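Workshop > Projects > Ploto > Questions

Ploto: your questions answered

Ploto is the two-armed robot we're building at the Wudetville shared workshop. We get a lot of the same questions at the door and by email, so Rocío Manríquez and I sat down and answered the lot. Keep them coming!

What is Ploto for?

Picking things up off a table and putting them somewhere else. That sounds dull until you try to get a machine to do it! Our long-term dream is clearing up after a workshop supper, but for now we're very happy with one object at a time.

Did you build the whole thing from scratch?

No, and we'd never claim to. The arms and hands came to us second-hand. What we've done ourselves is the mounting, the wiring, the control software and an awful lot of cable tidying (still going, as any visitor can tell). Avine is our name for the software that plans the finger movements, and Guerra is the older program it replaced in February.

What did it cost?

We've spent $2,000 of the members' project money so far, mostly on power supplies, connectors and one replacement finger joint. The colour of the mat was free. The mat was not.

Why fingers instead of a simple two-jaw grabber?

Because fingers are more fun, and because they can get down inside things. A grabber is easier to program and we do recommend one for a first build. But the first time you watch those fingers curl around something small, you'll be hooked.

What do you practise with?

Ordinary stuff, mainly bowls and cups. A cup with a lid and a straw is a good test of whether the arm can swing past without clipping anything. Bowls are the real favourite at the moment, as the hand has to come in over the rim and bend its fingers at just the right depth.

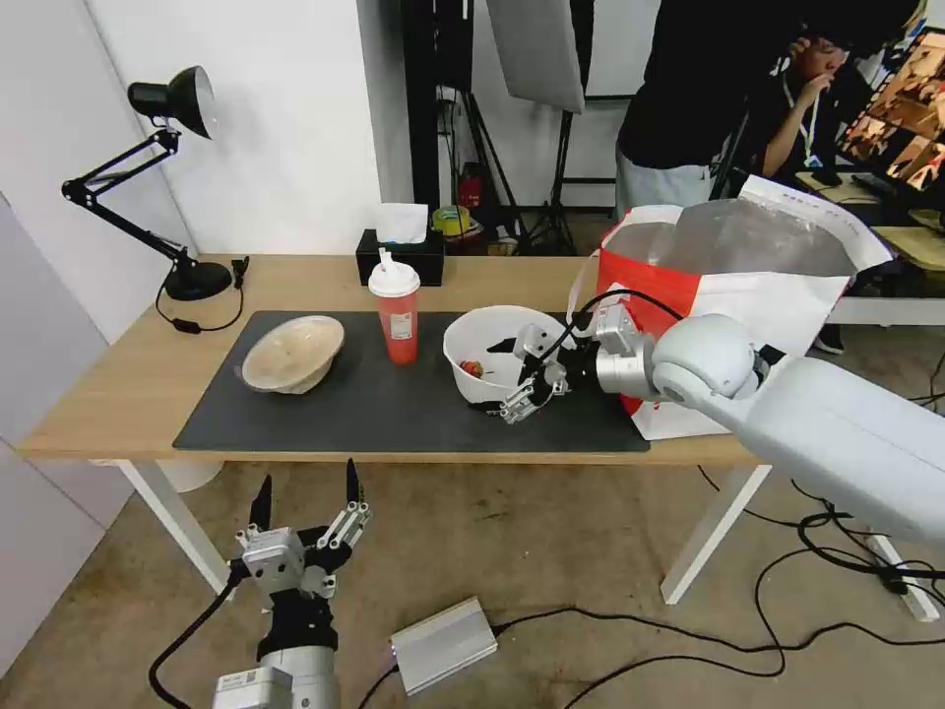 How do you know if it's getting better?

We run 50 tries at the same job and write down every result. The first batch with Avine gave us 26 good pickups, and we cheered like mad.

Can I come and help?

Please do! We meet at 6 pm. You don't need to know how to code. Bring closed shoes, tie back long hair, and stay clear of the arms until someone has shown you the stop button.

Can my kids drive it?

Yes, with one of us beside them. They're usually better at it than we are.

Related pages
Getting started with stepper motors
Guerra: the old control program, archived notes
Crimping connectors without tears
Workshop safety sheet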